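Zandon Messenger: message stuck on one gray check, but the other person replied to it

Posted in Messaging Apps > Zandon
February 23, 2025

skorkwood_user
Running Zandon on an Android phone and on a laptop with the desktop client. Since the last update, some of my sent messages stay on a single gray check. The recipient has clearly received them, as she answers them within minutes. On the laptop the same messages show two checks. Group chats are not affected, only one-to-one chats. I have restarted the phone and cleared the cache. Read receipts are on for both of us. Is the status wrong, or is the message being sent twice?

mullirbridge
The message is sent once. A single check means the server accepted it. The second check is added when the recipient's device sends back a delivery receipt. With two linked devices, that receipt goes to whichever one has an open connection, and the other is supposed to pick it up at the next sync. If the phone has battery saving turned on for Zandon, the sync is put off and the check never changes.

Try this in order:
Open the phone's system settings, go to Apps, then Zandon, then Battery, and choose Unrestricted.
In Zandon, open Settings, Linked Devices, and remove the laptop.
Force stop the app, wait 30 seconds, and open it again.
Link the laptop again.

Old messages may keep the wrong status. Mine did for anything sent before I relinked - around 70 messages in one chat. New ones were correct. Group chats use a different receipt, so it makes sense that yours look fine.

Dalgleish
Same thing here on version 8. I just reinstalled and it went away. Back up first or you lose your chats. Photos took longer than text to show the second check, but that could be my connection. The last one I sent had both checks within 5 seconds.

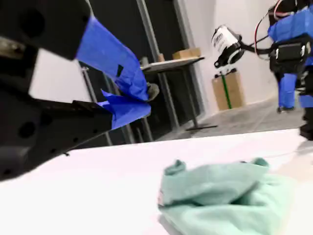

Blue tape and green cloth

skorkwood_user
Battery was set to Optimized. Changed it and relinked the laptop, and new messages now show two checks on both devices. The old ones are still on one. I did not reinstall.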